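Surkau Gripper Comparison

The Surkau comparison is a bench test of parallel grippers for small two-arm robots. It was set up by Janaína Furtado at the Cardoso workshop and first run in November. Two finger sets are compared, the Gresow and the Trivadus, using ordinary desk items.

Bench

Both arms are carried on one aluminum rail at the front of a table, with a camera on each wrist. The grippers work toward each other over a shared area. 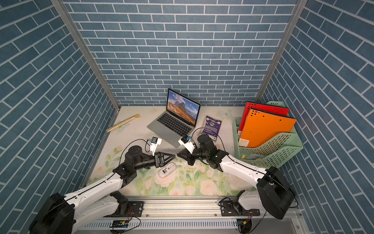
Each finger set is given 63 attempts per item. An attempt counts as a success if the item is lifted and held for 11 seconds. Dropped items are put back by hand – the arms are not asked to recover them.

Items

The computer mouse is the hardest item in the set, as its curved shell offers few flat places to hold. It is tried in 3 positions, one of them with the underside up. Wrist camera views are stored with each attempt.

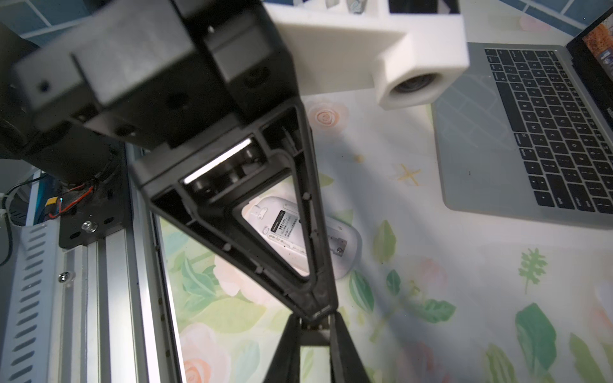
Results

The Gresow fingers did better on the mouse and the Trivadus fingers on thin packets. A full run takes about 116 minutes.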